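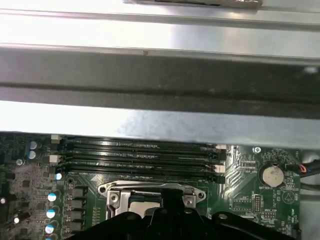

Fig. 1. Four memory slots, all empty, beneath the metalwork.

Hirnbridge Evening Programme
Looking After Old Computers, Session 3: Memory
Tutor: Ikechukwu Idahosa
Handout for Thu 20 November

Please read this before you pick up a screwdriver. Last session two of you read it afterwards, and we all remember the noise.

What memory is for

The processor can only work on what is put in front of it. Memory is the desk, the drive is the filing cabinet down the corridor, and a computer with too little memory spends its day walking up and down the corridor. Owners describe this as "it's got slow". They then delete their holiday photographs, which makes the cabinet emptier and the corridor exactly as long as it was.

A module is the long thin card. A slot is what it goes into. "Stick" is also fine. "Chip" is wrong but you will hear it all your life, and correcting customers has never yet made one of them happier.

Before you open the case

Shut the machine down properly. Switch off at the wall, pull the mains lead, then hold the power button in for a few seconds. Take off your woolly jumper. Clip your wrist strap to bare metal on the chassis, not to paint, not to the radiator and not to your neighbour.

Cases have sharp flanges. The plasters are in the drawer under the kettle, and the Fimen accident book is underneath the plasters. I would like to get through the term without starting a new page.

Finding your way about

Every board is laid out by someone who assumed you had seen the previous one. Start from something you recognise and work inwards. On most desktop boards the connectors at the back are the easiest landmark, as you have been plugging things into them for years without thinking about it. Memory slots are long, narrow and come in parallel, usually not far from the processor. Expansion slots are also long and can also be parallel, which is how a perfectly good module from the Afolabi donation came to be leaned on for five minutes in August. Look for the latches at the ends. If there are none, or only one odd little hook, stop and think again.

Fitting a module

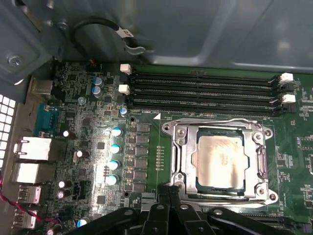

Memory goes in with the latches open, and most of the bent modules I see come from people who skipped that step. Push each latch outwards with a fingertip until it stops. It does not need a tool and it certainly does not need pliers. The white ones on our green board are in the open position, at both ends of the slots, and yours should look the same before the module goes anywhere near them. While you are there, move any stray cable out of the way. The black one looped across the metalwork has a little white label tag on it; leave tags where you find them, even if you think you will remember. You won't.

Now hold the module by its edges and find the notch along the bottom. It is off centre, so there is one right way round and one expensive way. Line it up with the key in the slot, set it down straight, and press with both thumbs, one near each end. The force needed is rather more than you would like. The latches should rise and close by themselves. If one stays open, the module isn't home. Take it out and start again.

Which slot?

Look it up. The manual will say which slots to fill first, and matched modules generally want to go in as a pair. Slot colours sometimes help. When all the slots are black, as in Fig. 1, the colours are no help whatever, and you must read the tiny printing on the board or find the manual. Ours are in the Rernarthorpe box file, in an order known only to my predecessor.

If it won't start

Beeping, with a blank screen: reseat the module.
No beeping, with a blank screen: check that you plugged the mains lead back in.
Starts, but reports half the memory: one module isn't home. Reseat both.
Smell: switch off at the wall and fetch me.

For next time

Open nothing at home. Write down how much memory your own computer has and where you found out. Asking your grandson does not count as a method. Bring a pencil, and whichever of you has the small torch, bring that too.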